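Ciron Phone Stand, White
By Ema | Stands and small desk things

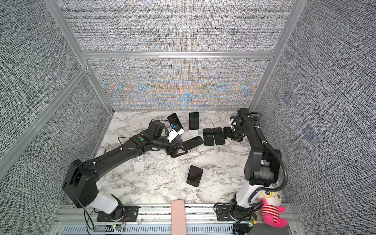
Ciron in white, at the back, with one black phone standing in it. Phones and marble-patterned tabletop not included.

In stock. Usually leaves Purkton within 5 working days.

The Ciron is a stand for a phone. You put the phone in it and the phone stays up, where you can see who is ringing and decide not to answer. It has no app, needs no charging and will never ask you to agree to anything.

We started selling it to households, who bought one each and told us it was very nice. Then the offices found it, along with the repair counters and anyone else with more phones than pockets, and they have been buying it by the box ever since. If you have several black phones spread over one table, you will know the problem. They all look the same lying down, and the one that's ringing is always the one you pick up last. Standing one up at the back at least tells you which phone matters today.

What it does
Holds one phone upright. One phone per stand. We have had letters about this.

What it fits
Most ordinary smartphones up to 11 mm thick, measured with the case on. Slim cases are fine. Wallet cases are fine if you take the loyalty cards out first. Tablets will go in, briefly - please don't send us the photographs.

Where to put it
Anywhere flat. It looks well on a pale top, though white on white marble pattern does mean you can lose sight of the stand and wonder why the phone is standing up by itself. Customers who dislike this effect should see the grey version, due in June. Keep it back from the front edge if people lean there.

Cleaning
Damp cloth, drop of washing-up liquid, dry it off. Leave the scouring pads for the pans. Ink comes off if you catch it the same day. Turmeric doesn't come off at all, and we would like to know what you were doing.

Prices and quantities
Single stand: one to a box, plain card, no plastic window.
Trade box: 100 stands, packed flat in layers with paper between. Comes by pallet courier, so somebody needs to be in.
Larger orders: we keep up to 3,000 at Purkton. Beyond that, ask, and allow us a little time to panic.
Trade prices show once you have logged in. If they don't, log out and in again. We are aware.

Returns
Send it back within the month if you don't get on with it. It should come with its box, though the box needn't be beautiful. We refund the stand and the cheapest postage. Stands returned with a phone still in them (it has happened more than once) are held at the front desk until claimed.

Questions we get

Does it come in black?
No. We tried it, and with a black phone in it you could find neither.

Can I charge a phone while it's in the stand?
Yes, if your lead will reach. Put the lead in before you stand the phone up.

Will it hold the phone sideways?
It will, for films and for recipes. Larger phones stick out a fair way on either side and look a bit like a road sign.

Is it the same as the Panyasiri stand?
The Panyasiri is our older model, taller and dearer, and it takes two hands to pack. Some people are very attached to it. Spare parts for the Panyasiri are on their own page. The Ciron has no spare parts, being all one part.

Can you print our name on it?
On trade boxes, yes, one colour, on the base. Send the artwork as a proper file and not as a photo of a mug.

Goes with
Ema cable tidy, white
Ema desk tray, small
Panyasiri two-phone stand (while they last)

Page last checked 2026-05-05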